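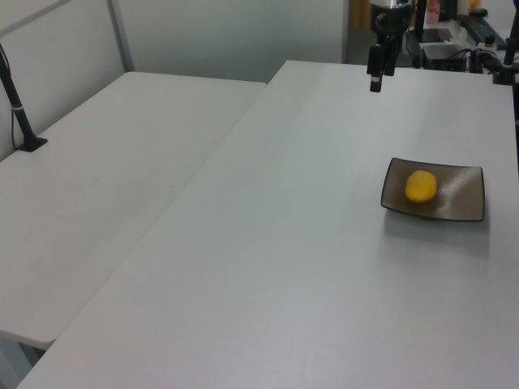
1. Purpose of the table study

The project looked at how a plain work surface affects the placing of small tableware. Our group was asked to set out one plate with one round item on it, and to judge how easily its position could be read and repeated by a second person. The work was carried out in September by Gaurav Singhal, Urszula Kaczmarczyk and Ehsan Arabzadeh. Witold Marciniak supervised.

2. Surface

Two white tables stand side by side, and their tops meet along a seam. Both tops are matte. A matte top was specified at the start because glare had spoiled the readings of an earlier group, whose report (Rudwood, section 3) recommends against any polished finish.

The seam is the only strong line on the surface. It was first considered as a reference for measuring, but the tables can shift against each other when leaned on. All distances were therefore taken from the corner of the main table.

3. Plate and item

The plate is small, square and dark, with a glossy surface and slightly raised rims. The yellow item sits toward the left half of the plate. Placement off the center was allowed under the test rules, provided that the item did not touch a rim.

A dark plate on a pale table gives a clear outline on all sides. Yellow on brownish-gray also separates well. We had planned a second round with a white plate, but this was dropped for lack of time.

One drawback of the plate is its finish. Under the ceiling lights the gloss can produce a bright patch which, from a low seat, is easily taken for part of the item. Readers were asked to stand.

4. Procedure

The first person placed the plate and wrote down two distances to its nearest corner. The plate was then taken away. The second person put it back using only the written distances, and the difference was measured with a steel rule. Each pair did this 6 times before changing roles. A total of 35 placements were recorded.

The angle of the plate was not written down in the first runs. This was an error in the form – the column had been left out when the sheet was copied – and those runs are listed separately in the appendix.

5. Observations

Position was repeated more closely than angle. Most pairs squared the plate to the table edge without being told to, even where the first placement had been turned a few degrees. Shadows gave some help. The plate casts a soft gray shadow, and two readers said they used it to judge whether the plate was lying flat.

The round item was harder to repeat. It has a bumpy surface and settles differently each time it is put down, so its final position depends partly on which side faces the plate.

6. Remaining work

Yaroslav Tkachenko will repeat the angle readings with the corrected form. The desk behind the main table should be cleared of loose cables before then – readers walk past it to reach the far side. The white plate is still to be tested.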